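Cubos de color Vedon
Fabricante: Wisness
Categoría: material de clasificar y apilar

Los cubos Vedon son piezas de plástico con los cantos ligeramente redondeados, pensadas para ejercicios de apilado, conteo y clasificación por color. Se venden sueltos o en caja surtida con rojo, verde y azul. 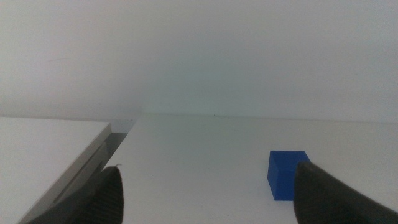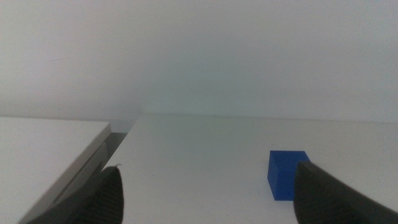
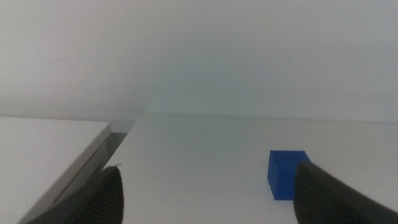
Cubo azul sobre mesa blanca

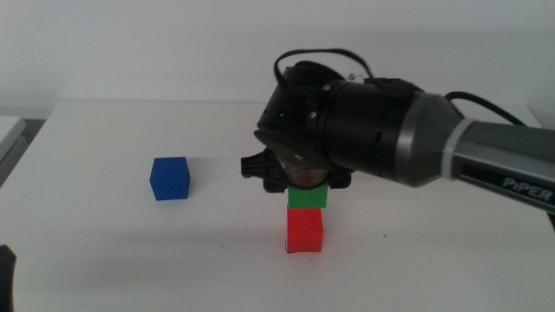
Itsuki Yoshida: Compré la caja surtida en febrero y repetí con una segunda solo de azules. El tono es el mismo en las dos, que era lo que me preocupaba. Eché en falta una tapa que cierre mejor — la mía se abre al levantarla por un lado.

Respuesta de Wisness: Gracias por el comentario. La caja con cierre de pestaña se puede pedir por separado con la referencia 1337.

Presentación
Caja surtida de 3.000 piezas para centros. Bolsa de 6 piezas, dos de cada color. Los recambios de un solo color se piden por unidades, sin mínimo.

Uso
Conviene apilar sobre una superficie lisa y nivelada. En mesas con mantel o tapete las torres se inclinan antes. Para ejercicios de color recomendamos un fondo claro y mate, sin lámparas directas encima.

Limpieza
Paño húmedo y jabón neutro. No usar alcohol ni disolventes — el color pierde intensidad con el tiempo. Dejar secar antes de guardar.

Compatibilidad
Las bandejas Lostis y los separadores Karppinen admiten esta medida. Las bandejas Lostis de la serie antigua, no.

Pedidos
Quedan 1.266 bolsas en almacén. Las cajas para centros se preparan bajo pedido, indicando el reparto de colores en el formulario.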